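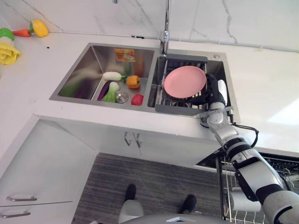

설거지까지는 바라지도 않고 접시만 알아서 옮겨 줘도 사겠다는 것이 Warrick Ngata의 말이다. 다만 옆에 서서 지켜봐야 한다면 자기가 하는 편이 빠르다고 덧붙였다. 구매 문의에서 가장 자주 받는 이야기도 이와 비슷하다. 이 페이지에는 Plostasum 주방 작업 패키지로 지금 할 수 있는 일과 아직 할 수 없는 일을 적는다.

제품 개요

Plostasum은 Drukura가 공급하는 가정용 주방 작업 패키지다. 로봇 팔과 그리퍼, 제어 소프트웨어 Plista, 기본 작업 묶음으로 구성된다. 이동 베이스는 구성에 포함되며 별도로 구매할 필요가 없다. 연구실, 시범 주택, 공유 주방을 대상으로 판매하고 있고 일반 가정 판매는 아직 하지 않는다.

현재 지원하는 작업

· 접시 한 장을 건조대에 놓거나 건조대에서 집어 들기
· 싱크볼 바닥에 놓인 단단한 물건을 조리대로 옮기기
· 조리대 위의 물건을 지정한 구역으로 모으기
· 서랍과 하부장 문 여닫기(막대형 손잡이에 한함)

접시는 가장자리를 잡는 방식으로 다룬다. 분홍색처럼 배경과 색 차이가 뚜렷하고 표면이 무광인 접시가 가장 안정적이다. 유리 접시와 투명 용기는 인식률이 떨어진다. 스테인리스 싱크볼은 주변 물건의 색이 벽면에 비치기 때문에 설치할 때 현장 보정을 한 번 거친다.

아직 지원하지 않는 작업

· 세제를 묻혀 닦고 헹구는 설거지 전체 과정
· 겹쳐 놓은 접시를 한 장씩 분리하기
· 칼, 가위, 깨진 그릇 다루기
· 잎채소처럼 쉽게 눌리는 식재료 손질
· 배수구 거름망 비우기

채소 옮기기는 모형으로 먼저 익히도록 되어 있다. 모형에서 잘 되던 동작이 실제 채소에서도 그대로 되는 것은 아니다. 가지나 무는 비교적 잘 옮기고, 청경채는 잎이 꺾이는 일이 많다. 토마토는 잡는 힘을 낮춘 별도 설정을 써야 한다.

내부 시험 결과

Drukura 시험 주방에서 접시 한 장 옮기기를 999회 실시했고, 사람이 손대지 않고 끝난 경우는 797회였다. 나머지는 접시를 놓치거나, 건조대 살에 걸리거나, 작업을 스스로 멈춘 경우다. 스스로 멈춘 경우도 실패로 집계했다. 시험은 같은 싱크대와 같은 건조대에서 했으므로 다른 주방에서는 수치가 달라질 수 있다.

속도는 사람보다 느리다. 시험을 맡은 Prys Rosser는 보고서에 "식기 정리를 맡길 수는 있으나 저녁 식사 직후의 싱크대를 맡기기에는 이르다"고 적었다. 당사의 판단도 같다.

설치 조건

· 싱크대 앞에 베이스가 설 수 있는 평평한 바닥
· 얇은 러그는 가능, 털이 긴 카펫은 불가
· 작업 중에는 식기세척기 랙과 서랍을 닫아 둘 것을 권장
· 케이블이 조리대 모서리에 쓸리지 않도록 여유 길이 확보
· 그리퍼는 물에 담글 수 없음. 물이 고인 싱크볼에서는 사용 금지

구성품

로봇 팔, 그리퍼, 교체용 손가락 패드 3쌍, 이동 베이스, 전원 장치, 비상 정지 버튼, Plista 사용권 1년분.

손가락 패드는 소모품이다. 표면이 미끄러워지면 교체한다. 부품 번호는 1,891이며 주문할 때 함께 적어 주면 확인이 빠르다.

공급 및 문의

다음 출고분은 1월에 나간다. 시연은 Văn 전시장에서 예약제로 진행하며, 사용하는 접시나 건조대를 직접 가져오면 그 물건으로 시험해 볼 수 있다. 가격은 설치 장소의 도면이나 주방 치수를 받은 뒤 견적으로 안내한다.

페이지 최종 수정: 2021-12-05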